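Search this site
Enter keywords

October
Speaker notes: Dae-han Cheon

Patient waiting-time survey, second round: what changed in the instrument and what we can report

SLIDE 1. Title
Thank Myung-ja Do for the slot. Say at the start that the talk covers method first and results second. Questions at the end, except on definitions, which can be taken as they come up.

SLIDE 2. Scope
The survey covers outpatient clinics in Plindidham and Zunari. Inpatient wards and dental clinics are excluded. We asked adults who had attended a clinic in the previous 12 months. One respondent per household, selected by next birthday.

The first round had no next-birthday rule. Interviewers spoke to whoever opened the door, and the sample leaned toward people at home during the day. Do not compare raw percentages across rounds. If pressed, the weighted comparison is in the appendix, table A4.

SLIDE 3. Sample
165 interviews completed in Plindidham, 138 in Zunari. Refusals were higher in Zunari. Item nonresponse is low except on income, which is used only for weighting and is imputed where missing.

Pause here. Someone usually asks about proxies. Proxy answers were not accepted. Where the selected adult could not be interviewed, the household was coded as a non-contact and replaced from the reserve list.

SLIDE 4. Definition of waiting time
Three intervals are kept separate:
(a) request to appointment, in days
(b) arrival to first contact with clinical staff, in minutes
(c) first contact to leaving the building, in minutes

Round one asked a single question, "How long did you wait?", and coders had to guess which interval was meant. Those data are usable for (b) at best. Interval (a) is new in this round and has no baseline.

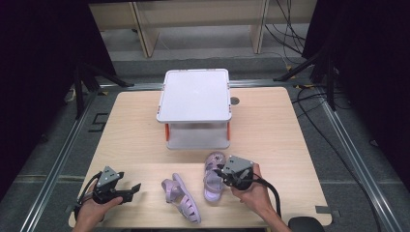 Jelly sandals, lavender, on the tabletop

SLIDE 5. Recall error
Respondents round to the nearest quarter hour. The histogram shows heaping at 15, 30, 45 and 60 minutes. We report medians and the share over one hour. Means are not reported anywhere in the deck.

Clinic logs were available for 44 respondents who agreed to record matching. Reported waits were longer than logged waits for visits more than six months old. For recent visits the two agreed within the rounding interval. The matched group is small and self-selected. State this before showing the chart.

SLIDE 6. Main result, interval (b)
Read the two medians off the slide. The difference between the areas does not pass the usual test once clinic size is in the model. Say this plainly. The local paper ran the unadjusted gap last time and we spent a week answering calls.

SLIDE 7. Satisfaction
Scale runs from 0 to 100, with both ends labeled. Satisfaction tracks interval (b) weakly and tracks "was told how long the wait would be" more strongly. This is an association. The survey cannot say whether telling people would raise scores. Ahn raised reverse coding of item 9 at the dry run; it has been fixed and the slide is current.

SLIDE 8. Environmental items
Skip if behind time. Five items on noise, air and heat in waiting rooms. Heat had the most complaints in both areas. No temperature readings were taken, so treat as perception only.

SLIDE 9. Limits
No phone-only mode. Translation of the interval (c) wording was revised partway through fieldwork; affected cases are flagged in the file. Evening clinics are underrepresented. Design effects are larger than planned, see appendix.

SLIDE 10. Next round
Poltetti will host the data file and codebook. Requests for the matched subset go through Myung-ja and need a signed agreement. Proposed changes: keep items 1 to 14 fixed, drop the income bands, add a question on canceled appointments.

Leave slide 4 up during questions.

Contact | Copyright Dae-han Cheon | Back to top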